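Bench notebook, Stilgate room
May 12, 2024
Entry 11, writing this up before I forget the good parts

Desk day! I have been wanting to sort out the washing-up corner for ages and we finally got a proper run at it. The plan was to give the dish rack a fixed home on the pale desk, see how the top copes with being cleaned, and work out where small things should go so that people stop leaving cups on the paperwork.

First job was the surface. I wiped the whole top along the grain with a barely damp cloth and a drop of soap, then went over it again with plain water, then a dry towel. Yanling suggested getting right down low to check for streaks against the light and what a good trick that is, you catch every smear you'd swear wasn't there when standing up.
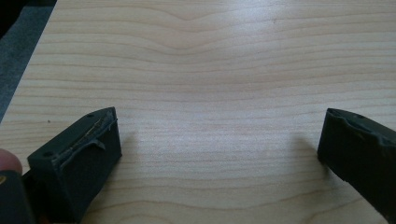 I did the second pass with the old gray towel, and it left lint, so that one is now a floor rag. The thin cotton ones are far better. Aisling Ní Chonaill wants us to try the Skornimden cloths she has at home (she raves about them) and will bring a couple in. I'm all for it.

I also got a bit lost in the grain pattern while I was down there. Lovely long lines, and then a dip where they all bend together. Anyway.

Rack next. We tried it flat along the back, then turned at an angle, and I like the angle much more. You can reach in from the chair side without knocking your elbow, and there's a clear patch left over for drying big things on a towel. Yanling Yin thinks it should be pushed back another 6 cm. We'll live with it for a bit and see who's right.

Rules for the rack, agreed by the three of us over tea:
Tall things at the back, never on the open side.
Tray gets tipped out and wiped at the end of the day.
Keep the cable hole clear, and no wet hands near plugs, please!
Sharp tools do not go in the rack at all.
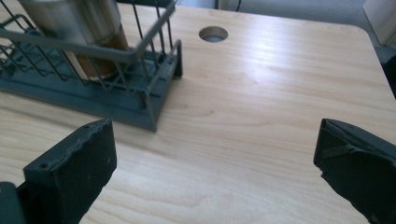

Can the tray just be left to dry by itself?
Better to empty it. Standing water leaves a chalky ring, and the ring takes much more scrubbing than a ten-second wipe would.

Still to do: felt pads for under the tray (Aisling has a sheet of the stick-on kind), a hook for the cloths, and a decent label for the soap bottle. I'd also love a second small mat for mugs, to see whether people would use it. Yanling is going to measure the gap behind the desk and put the number on the next page.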